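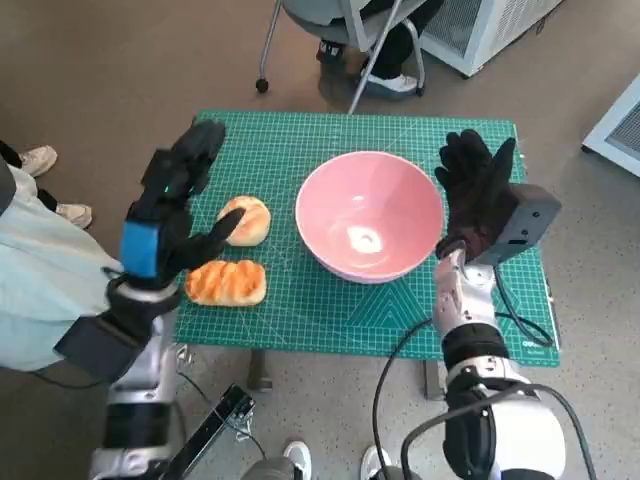
Pink bowl and two rolls on the green cutting mat.

Twal Tuning Board > Engine and Drivetrain > Boost leak after recirculation valve swap

mk2_hatch
8 Jul 2020
Fitted a Zarkunis piston-type recirculation valve in place of the stock diaphragm unit. Requested boost and actual boost now separate above 4,000 rpm and the long-term fuel trim has gone positive. No fault codes stored. Stock valve held fine. Is the supplied spring too soft for a stage 1 map?

nallberg_dan
Spring is not the first suspect. Check the O-ring between the valve body and the adapter. The Zarkunis groove is shallow and the ring rolls out if you put it in dry. Smear of silicone grease, seat it by hand, torque the bolts evenly.

Hicham Slaoui
Disagree on the order. Positive trim at idle points to a leak, yes, but he hasn't said whether it is positive at idle or only under load. Post a log with both before pulling anything apart. A soft spring gives you the boost gap and leaves idle trim alone.

mk2_hatch
Idle trim is plus 7 percent. Under load it is close to that.

nallberg_dan
Then it leaks at idle. O-ring or the vacuum reference hose.

torque_plate
Had the same kit from Lasunthorpe. Mine came with two springs, yellow and green. The yellow one opened early on anything past the stock map. Swapped to green and the gap closed. I'd do the spring while it is off.

Hicham Slaoui
Changing two things at once tells you nothing. Do the seal, log it, then the spring if the gap is still there.

torque_plate
It is a bumper-off job on some of these cars. I'm not doing it twice for the sake of method.

nallberg_dan
Not on his. Access is from below, undertray off, three bolts. Also check the piston for scoring, mine stuck after 200 miles with the assembly grease they ship.

mk2_hatch
Undertray off tonight. O-ring was pinched on one side with a flat spot. Replaced it, kept the yellow spring. Idle trim now plus 1. Boost gap is smaller but still there at the top end.

Hicham Slaoui
So you had both. Fit the green spring and log third gear from 2,500 to redline, same road, same fuel.

torque_plate
As I said.

mk2_hatch
Green spring ordered, my kit only had the one. Will post the log when it is in.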